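Thursday, late

Rained until lunch. I was up before 8 to get the kitchen done while the road was quiet, and by the time Kirsty Geddes phoned I had the shelves emptied and wiped and most of the pans stacked on the floor by the door. She wants the cake tins back for Sunday. I told her they were under everything else and she would get them when I got to them.

The table came last. I have put off dealing with it all winter. It was Elínborg Ketilsson's before it was mine, and she let me have it when she moved to Ancombe, black metal legs and all. I still like the top, cream with those orange and rust swirls, and the thin red trim along the edge. Washed it down with warm water and a little dish soap, then went over it with a dry towel. There is a sticky patch that comes back every few weeks and I have given up asking the household who puts honey jars down there.

After that, the steel bowls. I own too many. The round one with the wide rim is the one I use for bread and I won't part with it. Two of the others are going to Ásdís, who has the space and bakes more than I do.

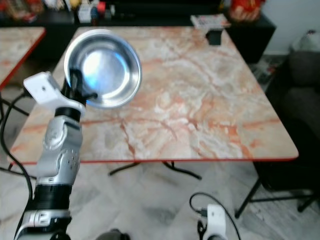

Afternoon

Soup from the freezer, eaten standing up. Paid the electric bill and wrote the meter number on the calendar so I can find it next time.

Asger Østergaard stopped in at 2 to look at the wobble. He got down on the floor, tightened what he could on the legs, and said the floor was as much to blame as the table. He folded a bit of cardboard and pushed it under one foot. It has held so far. He stayed for coffee and talked about his brother's boat for most of an hour. I didn't get the drawers done.

Once he left I wiped the top again, going with the veins and then across them. In a flat light it is hard to tell a crumb from the pattern, so I go by hand, palm flat, and feel for anything I missed. Found dried dough near one corner and scraped it off with a fingernail. 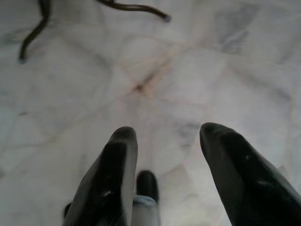
Marble pattern up close, with the faint veins showing.

Drawers tomorrow, starting with the one that sticks. Need string, shelf paper and a new sponge. Þórey wants the blue jug if I come across it. Called Kirsty back about the tins and she was out, so I left a message. Bed by ten.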